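Lurkel hand-held gripper kit, second version

Price: £700 for the pair, case extra

The pitch from Lurkel is that you can teach a robot household chores without owning a robot. You hold a gripper in each hand, do the job, and the recordings go off to train a policy. I've heard that from three suppliers now and was in no hurry to hear it again, but our group at Ikbridge needed bathroom data and the Paju set we had on loan was due back.

We kept 331 demonstrations out of two weeks' work. The marker cubes tracked well over plain surfaces. They did worse when one hand crossed in front of the other, and the software doesn't warn you. It saves the take with a green tick and you find the jump in the wrist path later, if somebody looks. I would like a supplier to explain why the tick is green.

Weight is the next complaint. The brochure says "all-day comfort". My forearms gave up well before lunch, and tired hands make sloppy examples, which the model will learn as faithfully as the good ones. Reaching to the back of a basin is the worst of it, with your arm out straight and the housing pulling your wrist down.

The fingers are decent. They hold bottles and cups without fuss, though cloth slips unless you pinch a good fold of it. The Paju fingers were better on cloth and poorer on everything else.

As for the claim that a few hundred takes will carry over to any robot arm, we tried one arm, in the same room, and it managed the easy pick-ups. Orelley's sales page quotes much the same promise in much the same words. I'd want to see it in a bathroom none of us had tidied.

Fine for collecting on a small budget if you check every take by eye. Two stars out of five until the tracking warning is fixed.

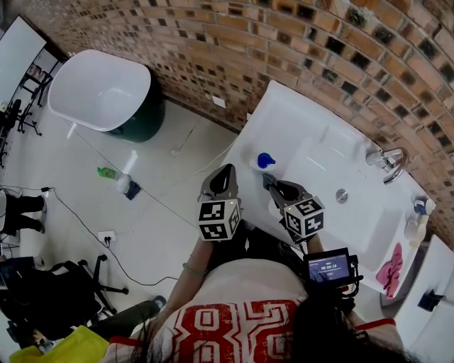
Tamsin Birkhead
Equipment reviewer

Going for the spray bottle on the back edge of the vanity, timer at 00:04:13. The reach is the one I grumble about in the review.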